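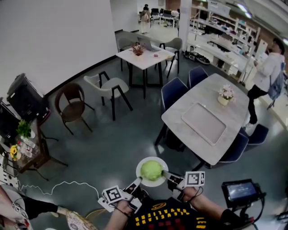
Equipment plan, hand-held gripper stations, Zirnley site. The September budget covers 12 stations, each bought as a pair of grippers plus mounts, cables and a small monitor. Marker cards are a separate line. Every gripper takes a square card with a printed black pattern, and both grippers in use over the plate with the green cake carry one. We order cards in packs of 20 and charge them to consumables. Contact for this line: Ayantu Belay.

Quotes are in from Fleleo and Skokero. Prices below are per unit, before tax and shipping, and were last checked on 1st February.

Gripper, Fleleo: 388 dollars
Spare finger insert, either supplier: 37 dollars

Skokero has not yet priced the gripper without its service contract. Berkay Türkmen has asked for a revised sheet. 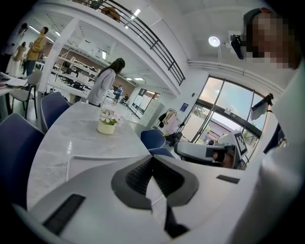 Furniture and floor space come out of the room budget, held by Nimri. The request is for one table per station, with clear standing room on at least two sides for operators. A full-size dining table with four upholstered chairs, like the marble-patterned one past the grippers, sets the footprint to plan for. Chairs are listed individually so they can be replaced one at a time. Storage lockers and coat racks are shared between stations and do not scale with the station count.

Open items: cable lengths, spare monitors, delivery window. Send corrections to Berkay Türkmen before the order is placed.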